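Folding on the couch: is it wrecking the cushions?
Home & Laundry > Washing, drying, folding
33 replies, 1,676 views

magpie_lane wrote:
Settle something for me. I fold all the washing on the chaise end of our couch and my sister reckons I'm slowly ruining it. Ours is a Brevura, grey seats and yellow backs, bought it two winters ago, and the chaise is the only flat thing in the house at the right height that isn't covered in school stuff. I don't own an ironing board any more and the bed is upstairs. So everything comes off the line, gets dumped on the chaise and folded there, and then it sits till somebody takes their pile away (ha).

Her argument is lint and colour. She says red things especially will rub off on a light grey weave over time. My argument is that I've been doing it for two years and I can't see a mark.

brolgadown wrote:
Your sister's half right. Colour will move if the stuff is damp. Bone dry, I wouldn't lose sleep. How dry are we talking when it comes in?

magpie_lane wrote:
Depends on the month, brolgadown! In summer it's crisp. In July I'll admit the seams are sometimes a bit iffy and I bring it in anyway before the dew gets it.

brolgadown wrote:
Well there's your problem month then. Seams and waistbands hold water for ages after the rest feels dry. Finish it on a rack and fold it after.

teatowel_tess wrote:
I'm a bed folder and I'll die a bed folder. More room, you can lay a whole shirt out with the sleeves flat, and you HAVE to put it all away or you can't go to sleep. The couch lets you off the hook. I know people who've been watching telly next to the same pile since Easter.

magpie_lane wrote:
I feel seen, Tess.

Okay so a proper folding question while I've got you all. The reds are what's on the chaise at the moment, and they're the ones I can't get right. Bright coral red, white trim, and the trim will not lie flat. I fold along the edge and it curls up at the end like a stale sandwich.
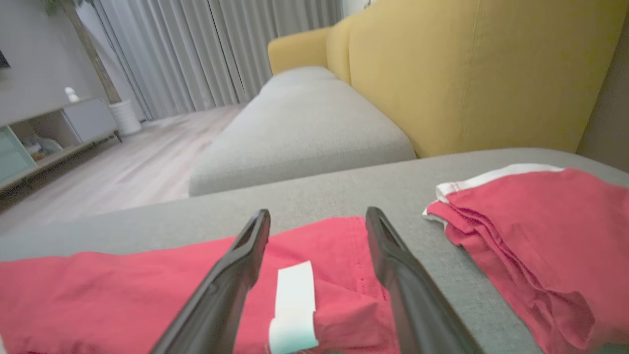
I've tried folding with the trim on the inside and then it just makes a lump in the middle of the stack. I've tried pressing it with my hand, which does nothing on a squashy cushion. Is there a trick or do I accept it?

brolgadown wrote:
The trick is a hard surface. You can't get a crease out of anything on foam. Grab a big chopping board or a tray, put it on the chaise and fold on that. Fixes your colour worry at the same time.

kettleson wrote:
Disagree about the board. I had one on the couch for exactly this and the corner pulled a thread in the seat fabric, and then the cat found the thread. Use a folded bath towel. Firm enough, nothing to snag, and you can chuck it in the wash.

brolgadown wrote:
A towel is just more squash on top of squash, kettleson. And if your board has corners that sharp, sand them.

kettleson wrote:
I'm not sanding a chopping board to fold a t-shirt, mate.

wattle_and_wool wrote:
Trim curls when it's been dried under tension, at least in my experience. If you're pegging at the edge, stop. Peg further down the body, or hang it over the line and leave the trim loose. Give it a gentle tug lengthways while it's still a bit damp. And fold the trim to the OUTSIDE with something heavy on top overnight. I put jeans at the top of every pile for this reason.

teatowel_tess wrote:
Jeans on top is genius. I've always done jeans on the bottom like I was stacking bricks.

magpie_lane wrote:
I am absolutely pegging at the edge. Will try the jeans tonight.

Still not convinced about the colour thing, though. Has anyone seen it happen with dry clothes?

flusar_fan wrote:
Yes, but from sitting on it, never from folding. Dark denim on a cream Flusar armchair, took most of a year to show. The label on mine said a light wipe with soapy water and it came up fine, but test it on the back somewhere first. I'd fret more about sunscreen on that yellow, to be fair.

magpie_lane wrote:
Telling my sister that's a win. I'll do the towel for the winter reds and leave the rest as is. Kettleson, what size towel, a full bath one or a hand towel?

kettleson wrote:
Bath towel, folded in half once. An old one that's gone a bit stiff is best.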